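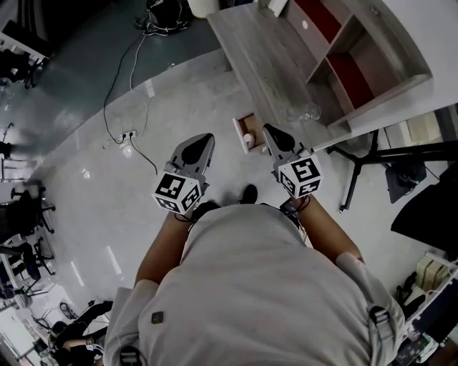 綿のTシャツを部屋干しするようになってから、しわの残り方が気になっています。洗濯は夜、仕事から帰ってまとめて回し、朝まで浴室の前に干しています。外に干していた頃は風で揺れるせいか、それなりに伸びて乾いていました。写真のような薄いグレーのゆったりした半袖だと、背中から肩にかけてのしわは真上から見てもはっきり分かります。白や濃紺ならもう少しごまかせると思います。アイロンを毎回かける気力はないので、洗い方と干し方でどこまで減らせるか、やっている方がいたら教えてください。
投稿者:ogola_k

2 投稿者:物干し竿
脱水時間は何分ですか。標準コースのままだとたぶん長すぎます。うちは綿のTシャツだけ分けて、脱水を1分にしています。水が垂れるくらいで干すと自重で伸びます。部屋干しだと床が濡れるので、下に古いタオルを敷いています。

3 投稿者:ogola_k
標準コースなので6分です。分けて洗うのは考えたことがありませんでした。タオルもジーンズも全部一緒に入れています。

4 投稿者:物干し竿
タオルと一緒はやめたほうがいいです。絡んだまま脱水されて、ねじれた形で固まります。ジーンズは重いので、下敷きになったTシャツに折り目がつきます。

5 投稿者:みかん箱
脱水1分は反対です。部屋干しでそれをやると乾くのが遅くなって臭います。夜干して朝に乾いていないと着ていけないですよね。私は3分にして、干す前に一枚ずつ畳んで手で叩いています。時間はかかりますが、肩と背中はかなり平らになります。叩くのは畳んだ状態で、机の上でやるのが楽です。

6 投稿者:物干し竿
>>5
サーキュレーターを当てれば臭いません。夜の10時に干して朝6時には乾いています。

7 投稿者:みかん箱
>>6
生地によるでしょう。厚手のヘビーウェイトだと襟と脇が必ず残ります。薄手しか持っていない人の話を全員に当てはめるのはどうかと思います。

8 投稿者:ogola_k
手持ちを見たら厚手と薄手が半々でした。写真を見返しても生地の厚さまでは分からないですね。薄手はクローゼットの奥にしまってあったものが多いので、しわのうちどれが洗濯のもので、どれがしまい方のものなのか区別がついていません。

9 投稿者:wycliffe_b
クリーニング店で働いているバラサです。しまい方のしわは直線で出ます。畳んだ位置に沿って横一本、縦一本という出方です。洗濯のしわは向きがばらばらで、細かいのが一面に出ます。着ているときのしわはまた別で、腕を前に出せば肩甲骨のあたりの布が引っ張られて斜めに走ります。脱いで広げればだいたい戻るので、これは気にしなくていいです。まず着る前のTシャツをベッドに平らに置いて、どの種類か見てください。

干し方で一つだけ言うなら、ハンガーの幅です。肩幅より狭いハンガーだと布が真ん中に寄って、背中に縦の筋がつきます。うちの店ではBrundikの幅広ハンガーを使っていますが、肩先が丸くて幅が合っていれば何でも構いません。

10 投稿者:ogola_k
プロの方の話は助かります。今朝、着る前のものを広げてみたら、細かいほうでした。縦の筋も何枚かあります。ハンガーはスーツを買ったときについてきたものや、クリーニングの針金のものが混ざっています。針金のほうに掛けた分に筋が出ている気がします。 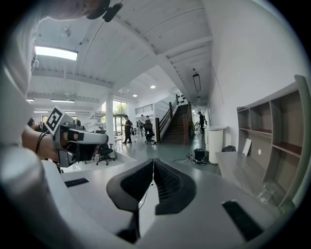
とりあえず今週は、Tシャツだけ洗濯ネットに入れずに単独で洗い、脱水を3分にして試してみます。ネットに入れるかどうかも人によって言うことが違いますね。母には必ず入れろと言われて育ちましたが、小さいネットに何枚も詰めていたので、あれがよくなかったのかもしれません。

11 投稿者:みかん箱
ネットは一枚に一つ、畳んで入れるならありです。詰め込むなら入れないほうがまし。

12 投稿者:物干し竿
ネットはいらない派です。首が伸びるのが嫌なら裏返して洗えば足ります。

13 投稿者:wycliffe_b
>>12
裏返しと首の伸びはあまり関係がないです。首が伸びるのは、干すときにハンガーを襟から突っ込むからです。裾から入れてください。裏返しはプリントと色落ちの対策です。

14 投稿者:物干し竿
そうなんですか。ずっと襟から入れていました。

15 投稿者:北側の部屋
横から失礼します。乾燥機に10分だけかけてから干す方法はどうですか。うちはNavthorpeの乾燥機で、10分かけて温かいうちにハンガーに掛けると、アイロンなしで外に出られる程度になります。縮むと言われますが、10分なら今のところ困っていません。

16 投稿者:みかん箱
乾燥機がある家の話をされても困ります。スレ主さんは部屋干しですよ。

17 投稿者:北側の部屋
>>16
コインランドリーでもできます。家の近くのRutherfordという店は小さい台が空いていることが多いです。毎回は行きませんが、梅雨の間はまとめて持っていきます。

18 投稿者:ogola_k
乾燥機は置く場所がありません。コインランドリーは歩いて行ける距離にあるので、雨が続いたら考えます。

19 投稿者:七分丈
リュックを背負う人は、洗濯をどれだけ頑張っても肩のベルトの下はしわになりますよ。1枚目の写真も、右肩に灰色の帯と黒いバックルがありますよね。ああいう場所は布が押さえられて動かないので、汗をかくとそのまま癖になります。私は通勤中は別のTシャツを着て、職場で着替えています。

20 投稿者:みかん箱
着替えるのは面倒すぎませんか。

21 投稿者:七分丈
慣れれば2分です。夏はどのみち汗で着替えるので、手間は変わらないです。

22 投稿者:物干し竿
しわにならない素材に替えるのが一番早いのでは。Trerolowの綿ポリ混のTシャツは、適当に干しても平らに乾きます。1枚2,948円で、綿65パーセント、ポリエステル35パーセントです。

23 投稿者:wycliffe_b
混紡は確かにしわになりにくいです。ただ、汗の臭いが残りやすいと感じる人もいるので、最初から全部買い替えるのはお勧めしません。一枚買って一か月着てみてからでいいと思います。

24 投稿者:みかん箱
綿100のくたっとした感じが好きで着ている人もいます。しわが嫌なら綿を着るなというのは違うでしょう。

25 投稿者:物干し竿
着るなとは言っていません。

26 投稿者:ogola_k
1週間やってみたので報告します。
脱水3分、Tシャツだけで洗う、干す前に畳んで叩く、ハンガーは肩幅に合うものを裾から入れる、の順でやりました。細かいしわはかなり減りました。薄手のものはそのまま着て出ています。厚手は裾のまわりにまだ残ります。臭いは特に感じませんでした。脱水1分も一度だけ試しましたが、うちでは朝になっても脇が湿っていました。サーキュレーターは持っていません。
針金のハンガーは全部捨てました。代わりのハンガーは近所の店で1本88円のものをまとめて買いました。肩先が丸くなっていて、今のところ筋はついていません。

27 投稿者:みかん箱
厚手の裾は、干すときに縫い目を持って下に軽く引っ張ってください。強く引くと波打ちます。

28 投稿者:物干し竿
サーキュレーターは買ったほうがいいですよ。しわと関係なく部屋干しが楽になります。

29 投稿者:wycliffe_b
厚手の裾は縫い糸が縮んで引きつれている場合もあります。その場合は洗い方では直らないので、そこだけ霧吹きで湿らせて、乾く前に手で伸ばしてください。ズボンに入れて着るなら放っておいて構いません。

30 投稿者:ogola_k
裾は出して着るので、霧吹きを試してみます。サーキュレーターは次の給料日に見に行きます。混紡も一枚だけ買うつもりですが、色で迷っています。グレーが多いので別の色にするかもしれません。

31 投稿者:七分丈
紺は糸くずが目立ちますよ。タオルと分けて洗うなら大丈夫だと思いますが。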